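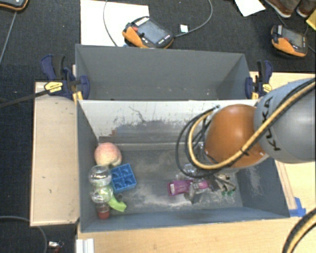
3.2 Sorting by bin in shared households

The second task came out of the first set of interviews, where people kept telling us the same thing, that small household stuff doesn't have a home. Big things do. Coats, pans, the hoover. It is the bits that travel: packets, lids, tubs, a toy someone has trodden on. We took the two-bin arrangement used at Culness and changed very little. One open bin holds the mixed items, the other starts out empty and gets filled. No lids on either, no dividers. Wickramasinghe's pilot had tried dividers and people spent their time arguing with the dividers.

Items were picked to be awkward next to each other (see Fig. 2). Food next to packaging next to kitchenware. A typical load has a peach in it, a blue tray with round-bottomed compartments, a boxed item in magenta packaging, clear plastic pieces. Colour was left uncontrolled. We did think about going all one colour and dropped it, nobody's cupboard looks like that.

Figure 2. Mixed household items in the front bin, second bin empty behind it. Peach at the rear left, blue tray just in front and to the right of it.

Participants at both sites (Culness and Trimalero) got the same instruction: move what belongs together, leave what doesn't. "Belongs together" was left to them. Most asked what it meant. We said whatever it means at home, which annoyed a few of them.

What we saw, in short. Food went first, nearly always, and fruit before anything in a packet. Participants said they were afraid of it getting squashed. Trays and containers went last or stayed put, and several people started using them as places to put other things, so the tray stopped being an item and became part of the storage. This made scoring a nuisance. In the Szénási scheme an object holding another object is coded as furniture, and we followed that, though we are not happy with it and come back to it in section 5. A tray with one thing in it is not obviously a cupboard.

Clear plastic caused the most hesitation. Hands went to it, stopped, went elsewhere. Two explanations. Either people couldn't tell at a glance where one piece ended and the next began, or they couldn't decide if it was rubbish. Interview comments lean towards the second. "Is this meant to be in here" came up at both sites, about clear plastic and hardly anything else. Boxed items gave no trouble at all, a box is a box.

Placement inside the bin mattered more then we expected. Things tucked against a side wall were treated as already put away, even in a load that had been tipped in anyhow. Things in the middle were treated as mess. At Trimalero we reran part of the session with the same items turned round so the wall items sat in the centre, and the order of picking shifted with them. The peach still went early wherever it was.

Weights were kept under 1000 g per load so that the bins could be lifted by anyone taking part. Loads were weighed on the Tastum kitchen scale before each session and agian after. Nothing heavier than 500 g as a single item.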